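Open day at Haka, shelf sorting demo – my notes (long)

Forum: Automation in retail and warehouse
Replies: 6

ollard_fan
Member

Hello all. In April I was at the open day of Haka, in their hall in Barkberg, and I promised in the other thread that I will write something. English is my third language, so please be patient with me.

The program had two parts. In the morning there was a talk by Nesma Fahmy, who leads the manipulation group. After lunch we could see how they teach the sorting of small goods. I will write only on the second part, because the slides of the talk will be sent to all visitors.

The task is tidying a shelf in a stationery store. The idea is that a person does the work first, the recordings go into training, and later the arm tries the same on a copy of the shelf. They chose school articles on purpose. The boxes are light, the printing is very busy, and many packages have a tab for hanging, although they are put on a shelf.

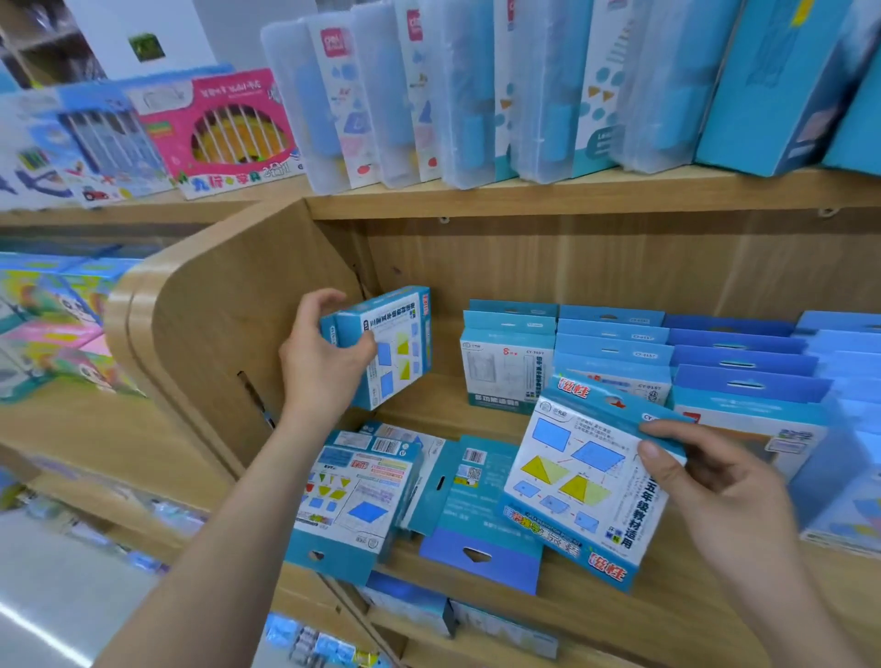
What I found most interesting is how much both hands do at the same time. I always thought of this job as pick one, place one. Ms. Fahmy said that their first models could only copy one hand and let the other one wait, and it made the work very slow. Now they have 600 recordings with both hands and she was more satisfied, but she did not want to promise a date for anything.

The arm itself was slower than I expected. In the demonstration it put back 11 packages and needed some 20 minutes for it. Two times it stopped and a colleague had to press the button. I still think it was a good visit and I would go again.

If you have questions, I try to answer.

pallet_jack
Senior member

Thanks for writing it up. But 11 packages in 20 minutes, come on. A school kid on a summer job does that in one minute and talks on the phone meanwhile. I have seen this kind of demo for years and the speed is always "coming soon".

M. Benjelloun
Member

I was in the same group in the afternoon (I was the one asking about the lighting). I don't agree with pallet_jack. Speed was not the point of this demo, they said it clearly at the start. The point was whether the arm can handle a box which is tilted or lies on its face, without somebody preparing the shelf before. For me that part was convincing.

Where I have doubt is the shelf. They have one shelf, with one height of boards. What happens when the upper board is 2 centimeters lower? I asked it and the answer was long but I did not get a number.

pallet_jack
Senior member

Fair, I wasn't there. But then they should show it to customers when it works with more than one shelf. We had Abdel Rahman Logistics in our warehouse with a similar story, and after the pilot everything went back to hand work.

ollard_fan
Member

Moataz, good that you write here, I did not know you are on this forum! About the board height: I spoke with the colleague at the button after the demo. He told me they will get a second shelf from Ollard, lower and deeper, and record everything new on it. So I think your doubt is correct – they don't know it yet themselves.

To pallet_jack: an open day is for looking at unfinished things also. I prefer this to a polished video. But I understand that after a bad pilot you see it with other eyes.

greta_k
New member

Question from somebody who works in a shop. Does it read the model codes, or does it go by the picture on the package? We have exercise sets for different school years where the design is almost the same, and the customers put them back wrong all the time. Even we do it.

ollard_fan
Member

As I understood it, both, but the code only when it can be seen. If the package lies wrong, it has to turn it first, and this turning was one of the two places where it stopped. Ms. Fahmy said the similar designs are the biggest source of mistakes, so you are in good company.

The next open day should be in autumn. Registration is by e-mail to Haka, and you should write early, the afternoon groups were full.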